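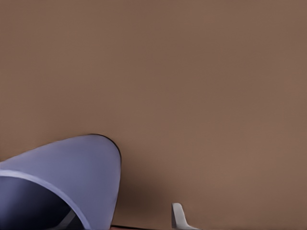
3.2 Colour of interior walls and reported comfort

Participants in the Cotgate study were tenants of flats managed by a single housing association. Each household was asked to complete a questionnaire in May, after the heating season had ended, and a shorter follow-up six weeks later. A total of 500 questionnaires were sent out. Households that had redecorated within the previous two years were kept in the sample but treated as a separate group, as their answers on colour were likely to reflect a recent choice.

Wall colour was recorded by the tenant against a printed card of six shades, running from white to dark brown. The card was adapted from the one used in the earlier Pledik survey, with the two green shades removed. A plain mid-brown of the kind shown in Figure 1 was placed fifth on the card. Tenants who could not match their wall to any shade were asked to write a short description, and these answers were coded separately by two members of the research team. Where the coders disagreed, the answer was left out of the analysis.

Comfort was measured on the five-point Wojcik scale, which asks how warm, how quiet and how restful a room feels at different times of day. The scale was designed for offices, and the wording of two items was changed to suit the home. Daylight was not measured directly. The direction in which the main window faced was taken from the landlord's plans and used in its place.

Tenants with brown or beige living rooms tended to describe them as warmer in the evening than tenants with white ones. The difference was smaller in north-facing rooms and did not appear in the morning ratings. No link was found between colour and reported noise.

Figure 1. Plain brown wall under even light.

These findings agree in part with those of the Travumis trial, in which rooms were repainted between visits. Floor covering was not recorded in that trial, and a direct comparison of the evening ratings is therefore limited.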